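How a Soccer Referee Keeps the Game Fair

A soccer game has two teams, one ball and one person in charge of the rules. That person is the referee. You can spot the referee because their shirt is a different color from both teams.

Before kickoff, the referee checks the goal nets and looks at every player's shoes and shin guards. Jewelry has to come off. Then there is a coin toss between the captains.

During the game, the referee blows a whistle to stop play. A short blast usually means a foul, such as a trip or a push. The other team then gets a free kick. If the foul was a serious one close to goal, inside the big box, it may be a penalty kick.

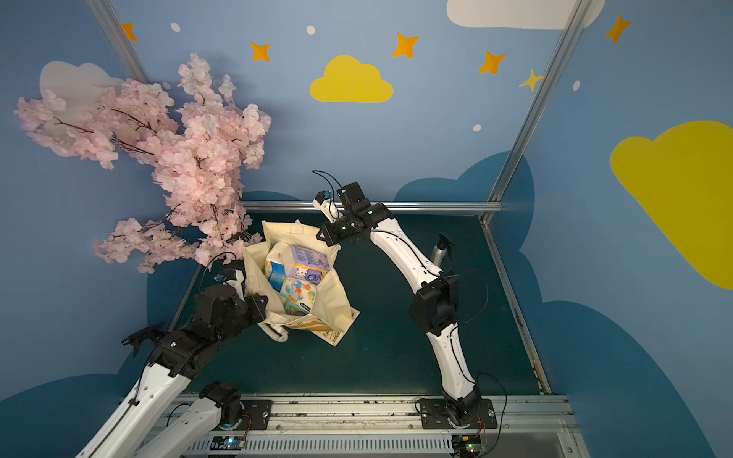

Referees also carry cards. A yellow card is a warning. A red card means the player must leave the field, and the team can't put anyone else on in their place. If a player gets 2 yellow cards in one game, that counts as a red.

Sometimes a player is fouled but their team still has a good chance to score. The referee can let the game go on. This is called advantage. The referee holds out an arm, or both arms, and shouts "Play on!"

Big games have assistant referees too. They run along the sidelines with flags. They raise a flag when the ball goes out or when a player is offside.

Hugo Requena referees youth games in Skulholm. He started at 14 with the under-nines. "I forgot to start my watch in my first game," he says. "One of the coaches had to tell me the time." Now he wears one watch on each wrist. He runs nearly 4 miles in a full game.

Can kids be referees? In many leagues, yes. You take a class, learn the rules and pass a test. New referees in the Skulholm league begin with short games, 30 minutes each half, and an older referee stands nearby to help.

Words to know
Foul: something a player does that is against the rules
Kickoff: the kick that starts the game
Sideline: the long line on each side of the field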